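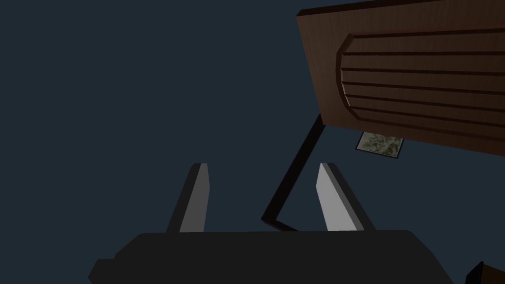 La pinza ante el panel de madera con ranuras, vista desde la muñeca del robot. Entorno de simulación de Wirklow.

Informe de visita: jornada de puertas abiertas en el laboratorio Wirklow
Por Thanakorn Jitpraphai
Sábado, febrero
349 veces compartido · 2 comentarios

La delegación del Instituto Limsakul asistió el sábado a la jornada de puertas abiertas del laboratorio Wirklow, dedicada este año a la manipulación doméstica. El objeto de la visita era valorar si las máquinas que allí se desarrollan pueden asumir ya tareas corrientes de una vivienda o de un pequeño comercio, y si procede incluir esta materia en el programa de formación del próximo curso. Integraron la delegación Kulap Saithong, responsable del área de servicios, y quien suscribe.

La recepción tuvo lugar a las diez de la mañana. Marwan Kanaan, director del laboratorio, expuso el plan de trabajo del centro, que se articula en dos líneas: una de ensayo en entorno simulado y otra de ensayo físico, esta última en un local amueblado como vivienda de la calle Pedmont. Por obras en el acceso, el local no pudo visitarse y la sesión se centró por completo en la simulación.

El entorno simulado reproduce una estancia con muebles de madera, objetos de uso diario y alguna planta. El operador elige una tarea, el programa cambia la posición de los objetos y el robot la intenta de nuevo. Según indicó el señor Kanaan, cada tarea se repite 3000 veces antes de pasar al local de Pedmont. Se nos advirtió de que una cifra alta de aciertos en pantalla no se traslada sin más a una cocina verdadera, donde los cajones rozan, las superficies están húmedas y las cosas rara vez se encuentran donde se dejaron.

Milan Vanhove, ingeniero encargado de las tareas de agarre, dirigió la parte práctica. Explicó que abrir una puerta o retirar un objeto de debajo de una mesa plantea dificultades distintas de las que suele suponer el público. El reconocimiento del objeto está bastante avanzado; el problema principal es el espacio. Una mano humana se introduce de lado, tantea y corrige. La pinza de dos dedos necesita una trayectoria libre para todo el cuerpo que la sostiene, y un tablero por encima o un armario al costado reducen mucho las opciones.

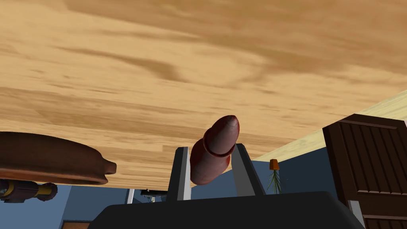 La forma del objeto influye también de manera notable. Una pieza alargada y de contorno redondeado admite varios puntos de agarre, pero puede girar entre los dedos si la presión no se reparte bien, y sujetarla en diagonal complica después el momento de depositarla. El señor Vanhove señaló que el equipo dedica hoy más horas a la colocación que a la recogida – una proporción que, a su juicio, era la contraria cuando se inició el proyecto.

A preguntas de la señora Saithong sobre la aplicación en comercios, el laboratorio se mostró prudente. Reponer artículos de envase rígido en una estantería despejada se considera viable a corto plazo, siempre con supervisión. Ordenar una trastienda, doblar ropa o atender un mostrador quedan fuera del calendario actual. Tampoco se facilitó una estimación de costes por unidad, dato que esta delegación había solicitado por escrito antes de la visita y que sigue pendiente.

Lewis Aitken, de la empresa Mamero, presentó a continuación el programa de teleoperación que su firma suministra al centro. Una persona guía el brazo a distancia y sus movimientos se registran para el aprendizaje posterior. Varios asistentes pudieron probar los mandos. La señora Saithong necesitó 2 intentos para cerrar los dedos sobre un objeto – resultado que el señor Aitken calificó de bueno para un primer contacto.

A criterio de esta delegación, las máquinas observadas no están en condiciones de sustituir el trabajo doméstico ordinario. Ejecutan acciones sueltas en condiciones acotadas, y enlazar varias seguidas sin intervención humana sigue siendo materia de investigación. El interés formativo, en cambio, parece claro: el manejo de un simulador no exige instalaciones costosas y permite al alumnado equivocarse sin romper nada.

Se propone solicitar a Wirklow una segunda visita cuando concluyan las obras de Pedmont, con un grupo reducido de alumnos de último curso. El señor Kanaan manifestó su conformidad y pidió que la solicitud se dirija a la secretaría del laboratorio, con indicación del número de asistentes y de las tareas que se desee ver en el local.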